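Bench Gallery: Desktop Motherboards, Socket Area and Memory Side

Tudton Repair Room, parts and boards section

The gallery covers the part of a desktop motherboard that gets the most attention on our bench: the processor socket, the memory slots beside it, and the power connector on the board's outer edge. It is meant as a reference for people who are sorting donated machines and need to know what they are looking at before they reach for a screwdriver. Cases, drives and power supplies have their own pages.

Boards come to us mostly from the Dritance office clearance and from the Celport schools scheme. Few arrive with a manual. The entries are in the order in which a board is checked once it is out of its case, and each has a line or two on what to note on the job sheet. Where a term differs between makers we use the plainer one.

Job sheets are kept with the board until it leaves the room. A board without a sheet goes back to the intake shelf, whatever state it is in.

1. Processor in socket

The processor stays in its socket for the first inspection. With the cooler off, the silver-grey metal plate on top (the heat spreader) is exposed, and the frame of the socket can be seen around it. 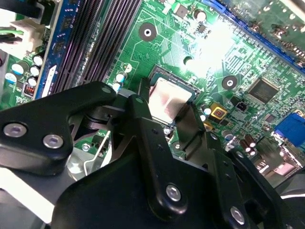
Words and page: Vörös bench notes, updated August

Green board, processor seated, memory slots running away to the upper left. The white power connector is near the top left corner, with a green wire and dark cables leading out of it.

Record the marking on the heat spreader if it can be read. If old thermal paste covers it, clean with a lint-free cloth and isopropyl alcohol, working from the outside in so that paste is not pushed over the socket edge. Do not lift the processor to read the underside. Bent contacts are the most common damage we cause ourselves.

2. Memory slots

Most of the slots on this board are black; the one bordering them is blue, with a white latch tab at its lower end. Colour usually marks which slots work together as a pair, but makers do not agree on the scheme, so follow the board's manual where one can be found.

Latches should move freely and return upright without being forced. Dust in a slot is blown out with the hand bulb, never with the compressor. Note any slot with a cracked end or a stiff latch and put a strip of paper tape over it. Test one module at a time, starting in the slot the manual names first, and write down every slot that fails to report its module.

3. Power connector

The connector is keyed and clipped. Press the clip fully before pulling, hold the plug body and keep the other hand flat on the board edge. Pulling by the wires loosens the crimped pins, and the fault then shows up as a machine that starts on one day and not on the next.

Look for browning of the plastic round any pin. A browned connector fails the board, even if it powers up. Disconnect the supply from the mains before touching any of this — the standby line is live whenever the supply is switched on at the wall.

4. Small capacitors

Five of them, with light blue sleeves and silver tops, stand in a cluster below the white connector. Two more, with white tops, are near the upper left corner of the socket.

Tops should be flat. A domed top or brown residue at the base means the part has failed or is failing, and its position goes on the sheet. We replace up to 3 on a board; beyond that the labour is not worth it and the board goes for parts. Replacements must match the capacitance, meet or exceed the voltage rating, and be fitted the right way round.

5. Small coloured parts

A small red component with a ribbed top sits by the lower end of the blue slot. Parts of this kind are easily knocked when a module is pushed in at an angle. If a part is loose or leaning, leave it alone and mark its place on the sheet.

6. Bench settings

Mat earthed, wrist strap on, lamp set low and to one side so that solder joints throw a shadow. Screws go in the divided tray by length. The usual time for a full inspection is about 17 minutes, less for boards of a type already on file.

Storage after inspection: antistatic bag, sheet folded outside the bag, shelf 2 for passes. The shelf holds 100 bagged boards upright. Do not stack them flat — the socket frames press into the board beneath.

Failed boards go in the grey crate by the door, which is emptied on Wednesday. Take the battery out first and put it in the cell tub.

Next gallery: Expansion slots and rear connectors
Back to: Boards index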